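Tied Off: Practising on the Pad

A suturing pad wears out from the stitches as much as from the cuts. At the Tanasarn skills room, Sombat Wiriya issues the Mumiven pad, 2 mm at the skin layer, and logged 133 knots across the room's pads in January. Trainees work the lower incision first, then move up.

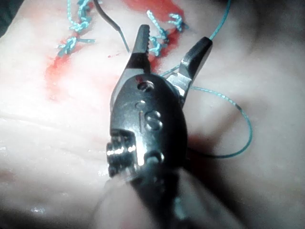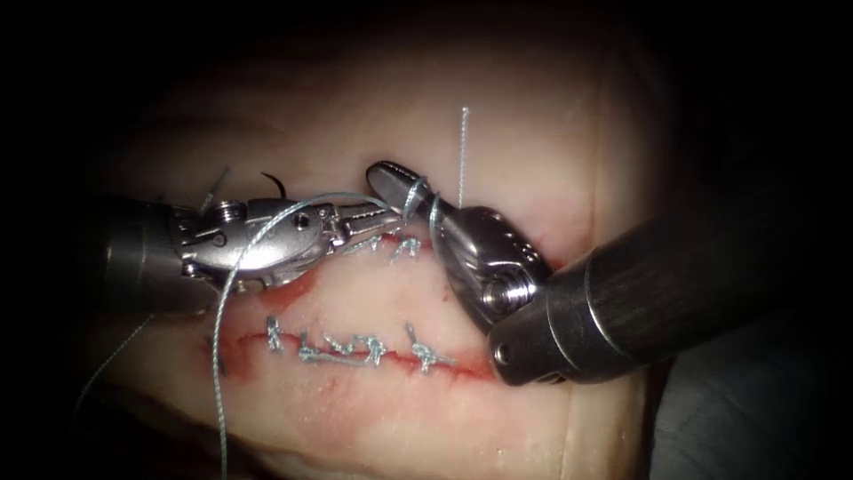 Braided thread in a pale blue-grey shows up well against beige. Short ends are easier to keep clear of the next stitch; long tails tangle. Nantana Wongsuwan marks for spacing before she looks at the knots themselves.

How should a practice pad be stored between sessions?

Flat, in its tray, out of direct sun. Cut the old stitches out first and wipe the surface with a damp cloth. Pads kept folded take a crease, and the incision then gapes at one end.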